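3.2 Personalised favours and guest recall

The second part of the study looked at whether a guest's name, printed on a wedding favour, changed how long the favour was kept. Two versions of a small keepsake tin were prepared with a supplier in Brarnside. One carried the couple's initials and the date of the wedding; the other carried these and the guest's first name. Both were filled with the same sugared almonds and closed with the same ribbon, so that colour and contents did not differ between tables.

Tins were handed out at 11 receptions held in June at venues in and near Ketberg. Of the 282 guests who agreed to a follow-up, 100 returned the mailed questionnaire. Replies were coded by hand. A tin counted as kept if the guest could say which room it was in, and as discarded if it had been thrown out, given away or left at the venue.

Fifty-seven respondents still had their tin. Guests with a named tin were more likely to have put it to some other use, most often for buttons, earrings or spare change. Several wrote that they had eaten the almonds in the car and kept the tin for the lid. Guests with the plain version more often described it as belonging to the couple - something to look at on the day and leave behind.

The response rate limits what can be drawn from these figures. Guests who had kept the tin may have been more willing to fill in a form about it, and cousins and close friends are probably over-represented. The Imen series, which used place cards in place of tins, had the same weakness. We did not ask what guests thought the favour had cost.
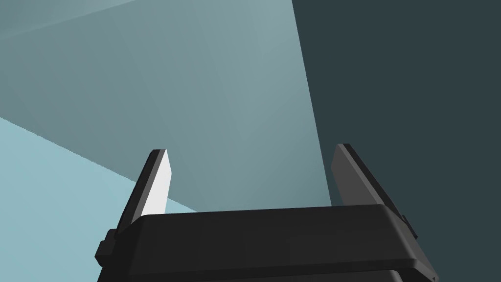
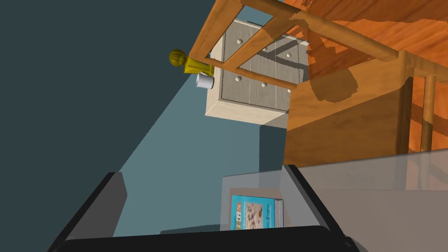
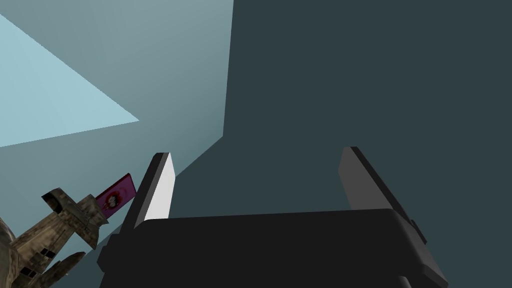
Figure 4. Three computer-rendered views.

3.3 Cost to the host

Prices were taken from the Benmoussa catalogue as it stood on 9/17/22. Adding a guest's name raised the unit price at every order size, and the increase was largest on small orders, where the set-up charge is spread over fewer tins. Ribbon and filling were priced separately and are left out of the comparison.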